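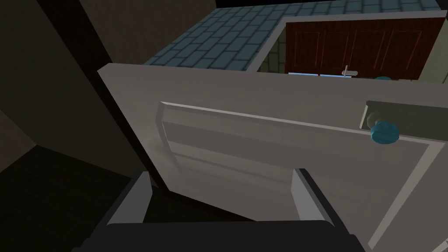 The door task at Imau takes an experienced operator 4 attempts to get right and a new one most of a morning. It is run entirely in simulation. The operator sits at a desk, holds a tracked handle in one hand, and watches a view from the wrist of the arm. When the hand moves, the gripper moves. When the session ends, what remains is a file of joint positions, gripper commands and camera images, sampled together and labeled with a single line of text.

Anoma Bepari, who runs the demonstration program, describes a door as a poor first lesson. A block on a table can be approached from almost anywhere. A door panel has one path, an arc fixed by its hinges, and the gripper has to stay on or near that arc for as long as it is touching the panel. An operator who pulls in a straight line loads the hinge, and the simulator answers with a jump in contact force that ruins the recording.

Her group keeps 176 demonstrations of the task, split between two methods. In the first, the operator takes hold of the knob and draws the panel back. In the second, the door already stands partly open and the fingers, left apart, push against the flat of the panel. The second is faster to teach. It also fails less gracefully, as a small error in wrist angle puts one finger against the molding of the inset.

"People want to close the gripper," Bepari says. "They see a flat surface and they squeeze. We spend the first hour getting them to leave it alone."

The rooms are assembled from stock parts. Panels, knobs and backplates are simple blocks and cylinders, and walls and cabinet fronts carry repeating textures. Selorm Appiah, who maintains the scene library under the name Skedunwood, changes the textures between sessions and leaves the geometry fixed. A policy trained on one wall color tends to look for that color. Appiah would sooner spend computing time on new tile than on rounder knobs.

Hand guiding, in which a person grips a real arm and walks it through the motion, remains in use on the lab's other project, Onosen. It gives better force data. It also puts the teacher's arm in the camera's view, and those images have to be masked before training.

For the door, remote control has won on cost. A bad attempt is deleted and the room reset in 2 seconds. Bepari's next batch, due in February, adds 100 demonstrations in which the operator begins with the gripper low against the panel and has to back away before reaching for the knob.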